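Simulation Methods Forum – Evaluation and Benchmarking

How should results be reported when the object layout is randomised between episodes?

Posted by Nemberg

Our group is preparing a technical note on a pick-up policy evaluated entirely in simulation. The workspace is a perforated table holding household items: crates, a mug, a bowl, a banana and similar objects. At the beginning of each episode the layout is drawn afresh from a seed. The camera pose and the arm are also varied, and this is where our difficulty lies.

We ran 1,000 episodes for the main policy. An internal reader has asked for a comparison with an earlier policy, for which we hold only 333 episodes, recorded under different seeds. The reader considers that the two success rates may be placed side by side in one table. I am not persuaded that this is sound. 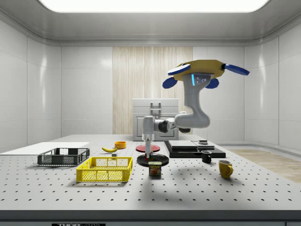 The layouts in the earlier set were drawn from the same ranges, but the order of the draws was not preserved, so an episode in one set cannot be matched to an episode in the other. I should be grateful for advice on three points. May the two rates be compared at all? Is it necessary to run the earlier policy again? Should episodes in which the target object was out of reach from the outset be removed before the rate is calculated?

The note is limited to four pages and I would prefer not to spend one of them on tables. We are able to rerun the earlier policy if required, although the machine is shared and the queue in March is long.

Posted by Trotley

The rates may be compared, provided that both sets of layouts were drawn independently from the same distribution. Matching is desirable but it is not a condition. What you may not do is print two percentages without an interval. With 333 episodes in one arm of the comparison and 1,000 in the other, the intervals will differ noticeably in width, and the reader must be able to see this.

That said, if the earlier policy can still be loaded, run it again on the seeds of the main set. You will then have 1,000 pairs, and for each layout you will know whether both policies succeeded, both failed, or only one succeeded. The pairs in which they disagree carry the information about the difference. A paired test for two outcomes is suitable and takes up one line of text.
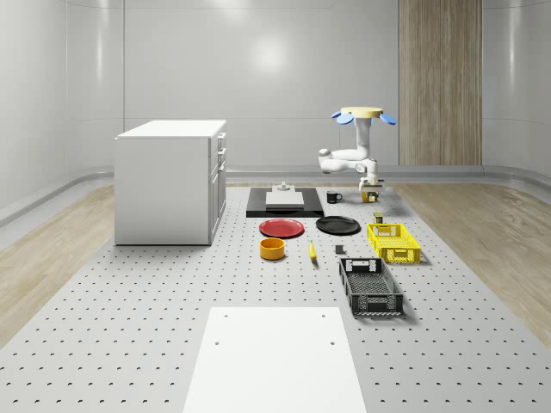 Trotley
Section moderator, Evaluation and Benchmarking

On unreachable targets: do not remove them after the results are known. Decide on a reachability rule, write it down, and apply it to the layout before either policy is run. The rule should depend on the geometry of the arm and the position of the object, never on the outcome of the episode. If the rule rejects a layout, draw another and record the number rejected. That number belongs in the note, even where it is small.

Please also consider reporting by arm. You write that the arm is varied. A single pooled rate can hide a policy that performs well with one arm and its hand or gripper and poorly with another. Where the number of episodes for an arm is low – we had 33 for one configuration in our own work – give the raw count of successes beside the rate and make no claim on the strength of it.

As regards space, one table with a row for each arm and a column for each policy should fit in a quarter of a page. The full list of seeds can go into a supplementary file.

Posted by Dai

I agree with the above on pairing. One caution, however. Setting the same seed does not guarantee the same layout if the code has changed between the two runs. In our case an additional random draw had been introduced for the lighting, and every object position after it was shifted. The seeds agreed and the scenes did not.

We now save the starting pose of every object to a file and load the layout from that file. We also keep one rendered view per episode and check a sample by eye.
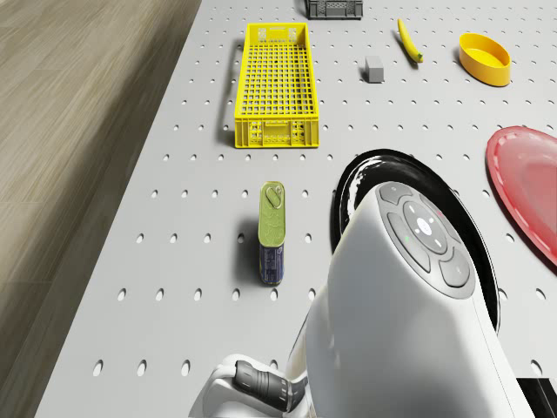

Rendered view from above the arm, with the tin upright on the table.

Checking poses by script is more reliable than checking views, so please treat the views as a supplement. A view will show that a crate is missing. It will not readily show that a tin has been moved by a few millimetres, and that may be enough to alter the result of a grasp.

Posted by Bullomard

Just rerun it. Queue time is cheaper than a review round.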